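PRESS RELEASE
For immediate release - 31 Mar 2023

Plova Press to publish debut novel by Lacey Rudd this spring

THE SALT STAIRS, first in the Brenthorpe Quartet, a coming-of-age family story set in a northern harbour town. Ages 13 and up.

Plova Press is very pleased to announce it has bought UK and Commonwealth rights in the first four novels by Lacey Rudd. The Salt Stairs comes out first, in paperback and ebook, with the second to follow in December. Audio to be confirmed.

The story. Sixteen-year-old Wren Cropper has lived her whole life over the family chip shop in Brenthorpe, at the bottom of the 435 steps that run from the harbour up to the old chapel. Her gran used to say every Cropper leaves something on the steps. Her brother Davy left a rucksack and a note and has not been seen since the summer fair. When a postcard arrives with no stamp and Davy's handwriting, Wren starts climbing.

Not a thriller exactly. There is a mystery in it, and a boat, and a fairly awful wedding. Mostly it is about a girl and her mum who have stopped talking to each other and have to keep serving fish regardless.
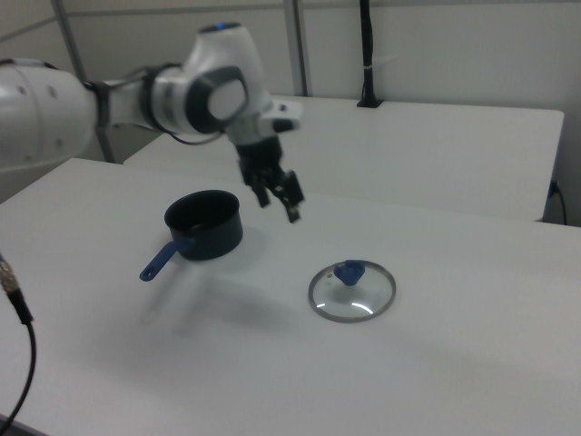
Lacey Rudd wrote the first draft over two winters, on the early bus to work and then at the kitchen table when the bus route was cut. That draft ran to 877 pages, double spaced. The finished book is a good deal shorter, readers may be relieved to hear.

"I kept putting aunts in," says Lacey. "There were five aunts at one point and my editor asked me which ones I could name without looking. I could name two. So there are two aunts now. I do miss Auntie Bren a bit, she may turn up in book three."

The manuscript came to Plova through the open submissions window, no agent. It was read in a weekend by the whole fiction desk and an offer went out the week after. Lacey thought the email was spam and didn't answer for four days.

From the Plova fiction desk: "We get a lot of seaside books. This one smelled of vinegar from page one. Wren is stubborn, she is rude to people who are trying to help her, and we were all in bits by the chapter with the lifeboat tea. We bought four books on the strenght of one and would do so again."

What early readers have said

"Read it in one go and then rang my sister." - school librarian, advance copy

"The mum! I want a whole book about the mum." - bookseller, advance copy

"A bit slow to get going but stick with it, the last hundred pages fly." - teen reading panel, age 15

"I don't normally like books with maps in. I liked this map." - teen reading panel, age 13 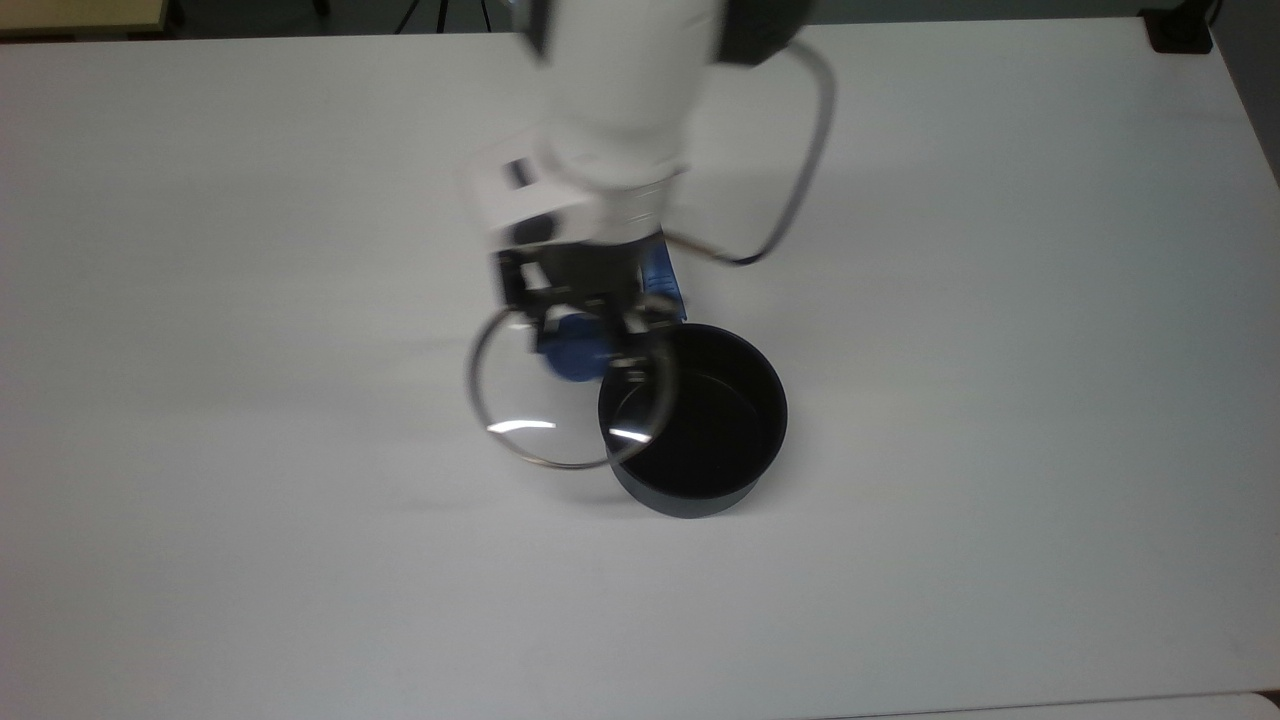

The map, yes. Drawn by the author, two pages at the front, showing the harbour, the steps, the chapel and the Motura, which is the wrecked trawler that Wren and Davy played on as children. The Motura matters quite a lot later on so please, reviewers, go easy on spoilers. Same goes for the wedding.

About the quartet. Four books, one family, one town. Each is told by a different Cropper. Book two goes to Davy and picks up the night he leaves. Book three is the mum as a teenager. Book four is not settled yet and Lacey won't be drawn on it, though she has told us the title and then asked for it back.

The books can be read alone but are best in order. Reading group notes for The Salt Stairs, with 24 discussion questions, will be free to schools and libraries from publication. Teachers should note there is some mild bad language, a bereavement, and a scene of underage drinking that does not end well for anyones shoes.

Events. Launch evening at Brenthorpe-on-sea is obviously not possible, the town being made up, so Lacey will be doing bookshop and school visits along the coast instead. Dates going on the Plova website as they are confirmed. She is happy to do short readings, workshops on writing place, and panels. Prefers mornings. Will travel by train.

Proof copies. Limited number of printed proofs left, first come first served - please give a postal address and say where you review. Digital proofs for everyone else. Extract of chapter one available to run in full or in part, with credit.

About the author. Lacey Rudd grew up near the sea and worked in her uncle's cafe, a garden centre and a dentist's reception before taking up writing in the gaps. The Salt Stairs is her first novel. She lives with her partner, their son and a very old greyhound.

About Plova Press. Small independent publisher of fiction for teenagers and adults. Open to submissions from unagented writers twice a year. See website for the next window.

Interviews, extracts, cover artwork and author photograph on request from the Plova publicity desk. Please put SALT STAIRS in the subject line or it will go in with the invoices.

ENDS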